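17/07/2024

I've been putting off the wire drawer since October. It's the bottom one in the bench, and for a while I could only open it if I pushed down on the contents with a ruler first. Last week I finally pulled the whole thing out and tipped it on the floor.

## What was in there

Mostly hookup wire, in lengths too short to sell and too long to throw out. A couple of phone chargers for phones I don't own anymore. Two doorbell transformers, one of them still in the Karaki box. Speaker wire from the old apartment. Fadi Hourani gave me a bag of offcuts when he closed his repair stall, and I had dumped that in without sorting it, so a good part of the mess was his mess.

I kept a list for the first hour and wrote down 211 pieces before I quit writing. After that I just sorted.

## How I sorted it

I tried by length first. That was a mistake. You have to untangle everything before you know how long it is, and by then you've done the hard part and you still don't know what you have. Color works better. You can pull on a color you can see and leave the rest alone.

The rules I ended up with:

- Anything shorter than my hand goes to scrap.
- Anything with cracked insulation goes to scrap, even if it's long.
- One color per bin. Thin and thick can share.
- Plugs and adapters don't go in with wire at all.

For bins I used the stackable kind with thick walls and an open top. I bought mine from Zimar at 28 for the set, shipping included. Shoe boxes are fine too, but the corners go soft after a year or so and wire works its way through the gaps.

Untangling is slow and there's no trick to it. Find a free end and feed it back through the loops. Don't pull. If a knot gets tight, put it down and start from the other end. Zane Adomaitis swears by shaking the whole bundle – I tried it, and it made a looser ball of the same wire.

Brown was the worst color by a long way. It's thin, it's springy, and it climbs out over the side of the bin if you let it. I had much less blue, and it mostly stayed in its own little bundle.
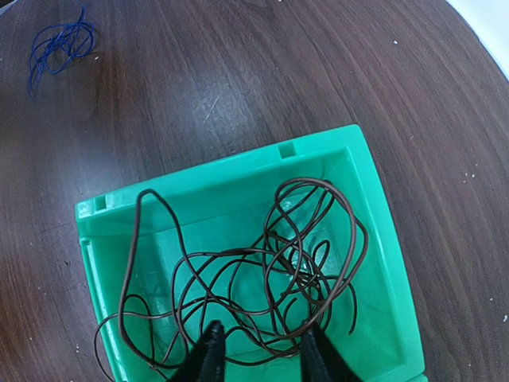
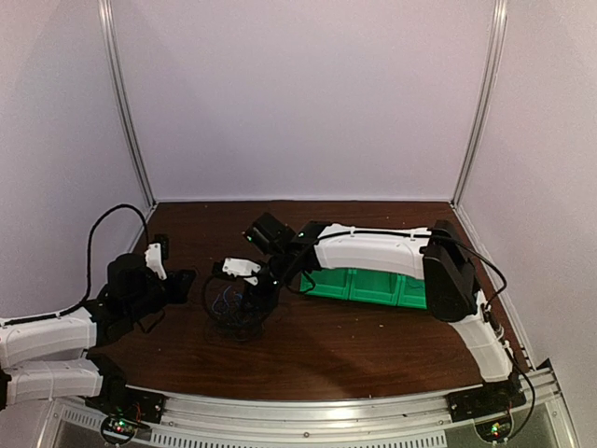 ## What's left

The scrap bag is by the door and goes to the metal place on my next trip. I still have the adapters to test, and I want to label the bins before I forget which gauge is which. The label maker is out of tape. I ordered two rolls from Getora, and until they get here it's masking tape and a marker.

The drawer has screwdrivers in it now.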